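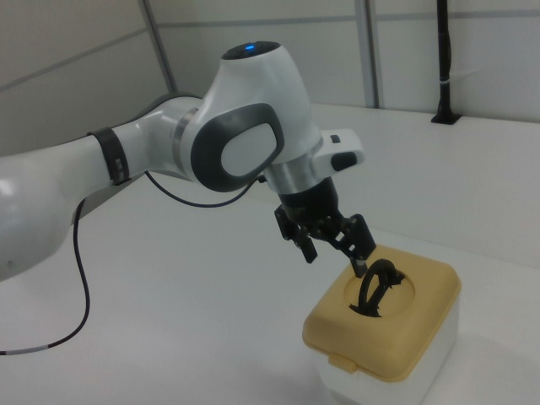
Small container on the white table

Vundham Growers Forum > Seeds and Saving > Tubs or paper for beans??

mossy_lane
Posts: 835

Quick one before work. Picked the last of the climbing beans Sunday, pods were rattling, shelled them in front of the telly. Always kept mine in paper envelopes in the shed but last year half of them went in with grey fluff and I lost the whole lot of Azevedo, and you can't buy those any more.

So thinking lidded tubs this time. Small ones, one sort per tub. Anyone do this? Do they sweat? Do I need the little sachets? Not bothered about the tomatoes, those can stay in paper, it's the beans I care about.

Also how dry is dry. Book says "thoroughly" which is no help.

peg_and_twine
Posts: 1,608

Paper. Every time. Beans carry on giving off damp for weeks after you think they're done and a lid just keeps it in there with them. Your problem was the shed not the envelope. Move the envelopes indoors, back bedroom, top of wardrobe, done.

Dry = you can't dent it with a thumbnail. Bite one if you like, mind your fillings.

Leonor Frade
Posts: 212

Disagree with peg, sorry. I had paper indoors for years and then we got weevils and they went through the envelopes like they weren't there. Every single sort. Tubs since then and no trouble.

What I do: shell, then a tray on the landing for three weeks, stir when I walk past. Then tub, lid on, straight in the freezer for a couple of days to see off anything living in there. Take it out and DON'T open it till it's back to room temperature or you get water all over the beans. I did that once. Lost the lot.

Then cupboard. Coloured lids are handy, I do one colour for climbers and one for dwarfs.

peg_and_twine
Posts: 1,608

Freezing beans that aren't dry enough kills them. People read "freezer" and stick them in the same week they picked them, then come on here in May asking why nothing's up.

Leonor Frade
Posts: 212

I said three weeks on a tray.

peg_and_twine
Posts: 1,608

You did, I'm talking about the ones who skip that bit.

northplot_dan
Posts: 67

can i jump in with the sachets thing. got a bag of the Peleck ones, the sort you can dry out again in the oven. one per tub, changed once about a month in. they do work but peas went a bit TOO dry, came up slow and patchy. beans fine. wouldn't use them for peas again
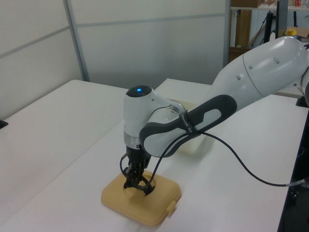 anyway what i wanted to say was label the tub AND the lid. lids get swapped. mine got washed up by someone helpful and now i've got a dwarf french that might be a runner, only way to find out is grow it. masking tape and pencil, pen fades even in a cupbord

mossy_lane
Posts: 835

Thanks all. Dan that is exactly what would happen in this house.

Leonor how long do yours keep in the tubs? I only grow out a row of each so some of them would be sitting there two or three years.

Leonor Frade
Posts: 212

Climbers I've sown at four years old and got most of them up. Runners less good, I wouldn't go past three. Sow a few on damp kitchen roll in March and see, then you've still got time to beg some off somebody.

Inês Valente
Posts: 140

Late sowing person here, so my beans never dry on the plant, it's always raining by then. I pull the whole plant up and hang it upside down in the porch. 9 days in a dry spell, a lot longer if it's muggy. Then shell and tray like Leonor.

Not convinced on one tub per sort though? If the lid's not on right you've lost everything of that sort. I split mine, half in a tub and half in paper in a tin. Keeps both camps happy.

Mossy did you say you lost Azevedo, the brown speckled one? I got mine from Presier before they stopped listing it. Could spare you 8 beans, maybe a few more if you don't mind the small ones. Not many left till I grow them out again.

mossy_lane
Posts: 835

YES please. That's the one. Will swap you anything. Got loads of the purple podded and a very good kale.

Inês Valente
Posts: 140

Kale please. I'll be at the swap table Thursday, usual place, hut end.

peg_and_twine
Posts: 1,608

Put them in an envelope Inês

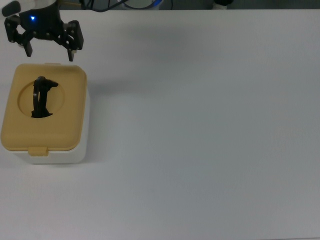 Last edited by mossy_lane, Thursday 21:14. Reason: added what I'm going to do

Right so for anyone finding this later. Going with a mix:

Tray in the spare room for three weeks, stirred. Thumbnail test. Then half of each sort in a tub, two days in the freezer, warm up with the lid ON, then the cupboard under the stairs. Other half in paper in the old biscuit tin. No sachets for the peas. Pencil on tape, lid and tub both.

Azevedo beans collected from Inês tonight, she gave me more than she said she would. Going to grow them away from the purples so nothing crosses.

peg_and_twine
Posts: 1,608

French beans hardly cross, you could put them next door to each other. Runners are the ones to watch.

northplot_dan
Posts: 67

mine crossed

peg_and_twine
Posts: 1,608

Yours got their lids swapped Dan.

Leonor Frade
Posts: 212

They can cross if you've got a lot of bumblebees, I've had the odd one. Couple of metres between rows is plenty. Mossy keep a few back and don't sow them all the first year, slugs were awful at Vundham this spring and I had to resow twice.

mossy_lane
Posts: 835

Will do. Sowing half in pots on the windowsill, the rest stay in the tin.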